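Praltomel publishes its good-practice rules for training kitchen robots in simulation

17 March 2026

Well, we finally did it! After a long winter of arguing over commas (and a few bigger things), we at Praltomel are putting out our good-practice rules for teaching robot arms household tasks in simulated kitchens. They're free, they're short, and I hope you'll pick holes in them.

I wrote the first draft back in December, when we were going through 1,311 practice runs from our Mustura project and couldn't agree on which ones counted as clean. One of us would pass a run, the next would throw it out, and both had a decent argument. Only 938 made it through in the end, so we wrote down how we'd decided, and that grew into six rules.

The one I care about most is Rule 2: start every run with the gripper open and clear of the counter, and log that starting pose before anything moves. We also ask teams to change the wood and stone textures between batches, so the robot doesn't get attached to one particular kitchen.
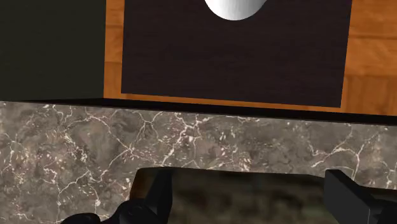 Cimik, one of the teams that tried the draft, told us that Rule 2 was easy enough to follow but that the rule on rejected runs needed more teeth, and that teams should have to publish the reason for every run they drop. We went back and forth on it, and they won! It's now in the text, along with a plain form for recording those reasons.

We got 123 comments on the draft altogether, and the folks at Hầu sent so many useful ones on contact forces that Rule 5 is mostly theirs.

The rules are on the Praltomel website now, with the form and a change log. Comments on the next version are open, so please send us yours, grumpy ones included.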